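Growing Your Email List the Slow Way

Hello again from Altville! The kettle is on, the inbox is nearly under control, and I wanted to spend this month's marketing corner on something several of you wrote in about after the January issue, namely email lists. How do you get people onto one, and how do you keep them there once they've arrived?

I'll start with my own numbers so you know who you're dealing with. When I opened the Mosamari shop page I had 11 subscribers, and I was related to most of them. Today the list stands at 658. I know there are folks out there with lists the size of a small city, and good for them, but those 658 people open what I send, they write back, and a fair few of them buy something when I have something to sell. I'd take that over a giant list that sends me straight to the spam folder.

The first thing that helped was moving the sign-up box. For ages I had it at the very bottom of the page, under the shipping policy, where you'd need a map and a packed lunch to find it. I moved it up beneath the first paragraph and changed the wording from "Subscribe to our newsletter" to "Get one short letter a month from me." Same box, same color, and sign-ups picked up that very week. People like to know what they're agreeing to (I certainly do!).

The second thing was the welcome letter. If somebody joins your list and hears nothing from you for 30 days, they'll have forgotten who you are by the time you turn up, and you can't really blame them. Mine goes out the same day. It says hello, tells them what I make and how often I'll write, and asks one question: what are you shopping for? I read every answer, usually in the evening, and a lot of my subject lines have come straight out of those replies.
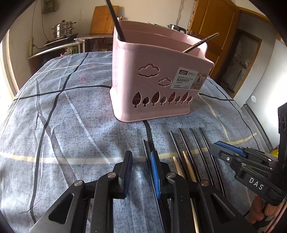
Pink chopstick basket, with clouds and a row of cutouts along the front.

Now, about tools. I've used Duvex for sending since the early days and it does what I need, though the template editor tries my patience every time I want to move a button. Before that I was on Shen, which was simpler, and if you're just starting out, simple is a fine place to be. Please don't spend three weeks comparing services the way I did. Pick one, write a letter, send it to whoever has signed up so far, even if it's your aunt and the neighbor.

A word on giveaways, which came up in a good half of your emails. I ran one last spring and gained a nice heap of names, and then most of them left as soon as the prize was gone. If you do run one, make the prize something only your kind of customer would want. A gift card will bring in everybody with a pulse. A bundle of your own products brings in people who like your products.

And do clean your list now and again! I put this off for far too long, because removing names feels like going backward. Twice a year I write to anyone who hasn't opened a letter in a good while and ask if they'd like to stay. Those who don't answer come off, and that's fine, they can always come back.

If you'd like some homework before next month, set a timer for 30 minutes and rewrite your welcome letter from scratch, as if you were writing to one person you like. Then send it to me if you want a second pair of eyes. Just hit reply, it comes right to my desk.

Next month: subject lines, including a few of mine that flopped badly.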